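Plums by the bucketful as Lundgren orchard opens its gates again

September 26, 2018

The old plum orchard at Lundgren has had its best crop in years, and for the first time since the farm changed hands anyone who fancies it can walk in with a bucket and pick their own. It's lovely up there at the moment. The lane smells of fruit from the cattle grid onwards, the wasps are having the time of their lives, and by mid-morning on the opening day the verge was lined with cars all the way down to the chapel.

The orchard covers the slope behind the farmhouse and holds 57 trees, most of them dark plums and damsons, with a few yellow ones along the top wall where the sun stays longest. Several went in before the war. They had been left to themselves for so long that the brambles had climbed into the lower branches, and people walking the footpath could hardly tell there was fruit in there at all (although the blackbirds knew perfectly well).

Meron Demissie took on the tenancy two winters ago and started cutting the brambles back the same month. She didn't expect much from the trees to begin with, and in the first year she got very little, just a few trays that went into the freezer. Then came the cold spring, which held the blossom back until the worst of the frosts had gone, and after that the long hot spell in June, and the fruit simply kept coming. One of the damsons near the gate had to have its main bough propped with a fence post to stop it tearing.

"I'd go out before breakfast and it would look as if I hadn't picked a thing the day before," she told us. "I had plums in the bath at one point. So I thought, right, open the gate and let people in!"

And in they came. Families mostly, on the first day, and a good many older people who had picked here as children and wanted to see whether the trees were where they remembered them. They were, more or less. One big tree by the pond came down in a gale some time ago, but it has thrown up suckers all round the stump and these have plums on them too, small ones, very sour, which make the best jam of the lot if you've got enough sugar in the house.

Picking costs 70p a pound, weighed on the kitchen scales in the barn, and windfalls are free. There are ladders, but Meron asks that only grown-ups go up them and that someone stays at the bottom. Long sleeves are a good idea because of the wasps, and so are wellingtons, as the grass is uncut at the bottom end and holds the dew until nearly lunchtime.

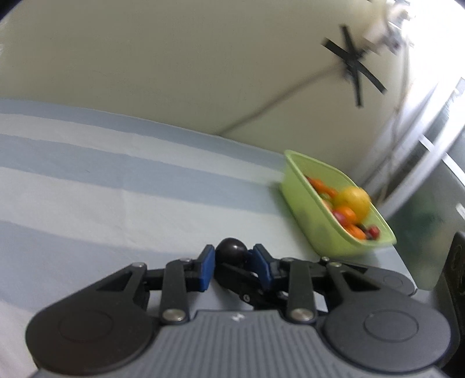 Keegan Mahuika thinks the damsons should be left another week. They may look ready now, he wrote to us after the opening day, but his grandmother never touched hers until they had begun to wrinkle at the stalk, and she got a jam out of them that needed a third less sugar and set like a brick. He'd like to see a few of the trees roped off until October so that people who come late in the season get the best of it.

Meron has heard this from several quarters and is rather taken with it. The row nearest the farmhouse is being kept back, with string round the trunks to mark it, and will be opened once the rest has been cleared. Anyone who wants properly ripe damsons for gin or for cheese (the fruit sort, that you slice) should hang on for those.

The naming of the trees has turned into a great pleasure in itself. Charito Javier, a retired biology teacher from Vinitz, has been going up the hill with a notebook and a bag of labels, tasting as she goes, and has managed to put a name to most of the rows. She splits each plum, looks at whether the stone comes away clean, and compares the shape of it with a tray of stones she has saved from gardens all over the valley. A round stone with a sharp ridge is one thing, a flat one with a blunt end quite another, and once she has shown you, you can't stop looking. I came home with a pocketful.

There is one tree she can't place. It stands alone in the corner by the old pigsty and its fruit is late, sweet and a bit almondy, and the skins slip off like a glove when you scald them. It isn't in any of her books. Some of the older visitors say it was always called the Ferumitz plum, after a family who lived in the end cottage, and that there used to be one in every garden on that side of the hill. If that's so, it may be the only one left, and Charito is keen to hear from anybody who has a plum like it growing behind a shed or over a wall. She means to take cuttings this winter and graft them on to young roots, with enough to give some away if they take.

"It's a delicious thing and it ought to be in more than one field," she said. "Trees blow over. I'd sleep better if there were a few of them about."

Grafting will be done in the barn after Christmas and people are welcome to come and have a go. You'll need a sharp knife and a warm coat. There's no heating, though there is a kettle, and Charito promises that nobody who can peel a potato will find it too hard.

What to do with all the fruit is another matter, and the talk in the queue for the scales was nearly all recipes. Seo-ah Maeng, who runs the cafe on Risex Street, has had plums on the menu every day since picking started. There has been a plain plum tart, a plum and ginger crumble, and a sharp red sauce that goes with mackerel and sells out before one o'clock. She also salts the hard green ones, which most people would throw away, and leaves them in jars for a few weeks until they turn soft and sour. I was doubtful about those until I tried one with rice, and then I had three more.

Her crumble could not be easier. Halve and stone the plums, toss them with a little brown sugar and a thumb of grated ginger, and let them sit in the dish while you rub the butter into the flour. She adds a handful of oats and bakes it for 38 minutes, which sounds fussy, but she has tried it shorter and longer and won't be moved. The juice should be bubbling up dark round the sides. Cream or custard, as you please.

For jam, the advice from the queue was to leave the stones in and fish them out as they rise, which saves an hour of knife work and stained thumbs. For freezing, lay the plums out on a tray first so that they don't set into one great lump. Nestor Tolentino, who keeps bees on the far side of the wall, swears by bottling them whole in a light syrup made with his own honey, and had brought a jar along to prove it. It went round the barn with a spoon and came back empty.

His bees have had a good year as well. The hives were moved next to the orchard in time for the blossom, and both he and Meron put some of the heavy crop down to them. He'll have honey for sale in the barn while picking lasts, set and runny, and some comb if it isn't all spoken for. Bring a jar back and he'll knock a bit off the price.

Next year there are plans for the strip of rough ground above the top wall, where Meron wants to put in young trees: more damsons, a couple of quinces, and the Ferumitz if the grafts take. She has also found an old cider press at the back of the cart shed, and although it is seized solid at the moment she has hopes for that too. There are apples in the hedge the whole length of the lane and most of them just end up under people's tyres.

The orchard is open from ten until five every day except when it's pouring, and will stay open until the trees are bare. Park on the verge below the chapel and not in the farm gateway, please, as the milk lorry has to get through. Dogs can come on a lead. Bring something to put the plums in, and bring more than you think you'll need. Anyone with a late, almond-tasting plum in the garden can leave a note for Charito in the tin by the scales, with a fruit or two if there are any to spare.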